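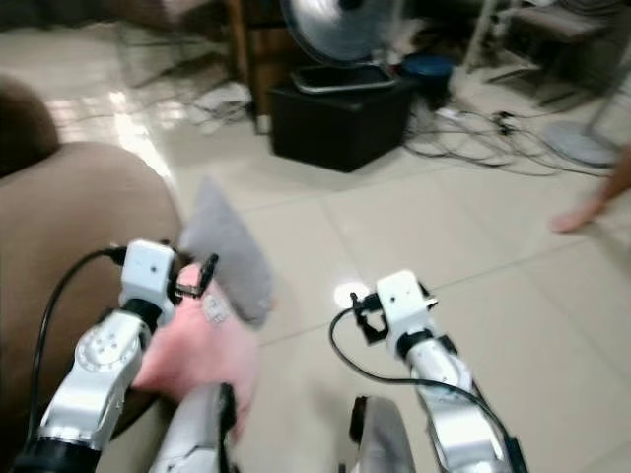
Grey cloth, tiled floor.

The Slow Clock at Irkow

By Graciela Lucero
September

The clock in the basement at Irkow was losing time against the clock on the roof, as it was meant to. Lappalainen had spent almost 1,100 nights proving it. What bothered him was that it had begun to lose a little more than it should.

"How much more?" asked Flimden, who ran the department and disliked basements.

"Enough to see."

"On a graph?"

"On a graph, yes. Not on your wrist."

Flimden looked at his wrist anyway. It was ten past four and he had a budget meeting at half past, which he had hoped would be swallowed by something.

The principle was simple enough to put on the leaflet they gave to schools. A clock lower down, nearer the bulk of the Earth, runs slow compared with one higher up. Einstein said so, and the two clocks at Irkow had agreed with him nightly for years, with the dull loyalty of old dogs. Now the basement one had started to drag its feet.

"Heavier Earth?" said Flimden.

"I'd have noticed on the stairs."

They went down together. Bralimine was already there with her coat on, sitting on an upturned crate and reading the log. She had been a student for so long that the cleaners brought her post.

"It starts at entry 153," she said. "Before that, perfect. After that, it drifts, stops, drifts again."

"What happened at 153?" said Lappalainen.

"You wrote 'nothing to report'."

"And at 154?"

"You wrote 'ditto'."

Flimden suggested they switch it off and on again. This was received in silence, though Bralimine made a note of it, possibly for her memoirs.

They checked the cable to the roof, and the laser, and the box that kept the laser warm. They checked the pump, which had a cough but had always had a cough. At seven Lappalainen rang the building office to ask if anything large had been moved in underneath them, and was told there was no underneath. He asked if anything had been moved in next door.

"Only the archive," said the voice.

"How big is the archive?"

"1,422 boxes. They come in a few at a time, when there's a van."

Lappalainen put the phone down very gently.

"It can't be that," said Bralimine. "You'd need a mountain. Paper wouldn't touch it."

"No," he said. "But what do boxes stand on?"

She thought. "The floor."

"And what does the clock stand on?"

All three of them looked at the floor, which had been sold to the department as a single slab, independent of everything. Bralimine took a marble out of her coat pocket (she didn't explain the marble) and set it down by the clock. It considered the matter, then rolled off towards the archive.

"So Einstein's all right," said Flimden.

"Einstein's fine. The laser's leaning."

"And time isn't running slower down here?"

"It is, a bit. It always has."

Flimden sat on the crate. He had missed the whole of the budget meeting, and he asked whether, as a matter of physics, he might stay until the next one.

Comments

tobyandthecat: I worked in a basement lab for six years and time definitely ran slower. Liked the pump.

Marguerite P.: A few boxes tilting a floor enough to move a marble? Must be a rotten slab. Enjoyed it all the same.

oldslide_rule: Shouldn't a tilt give a steady error, not a drift?

Graciela Lucero: @oldslide_rule the boxes keep coming! A few at a time, when there's a van.

hedgerow: What was the marble for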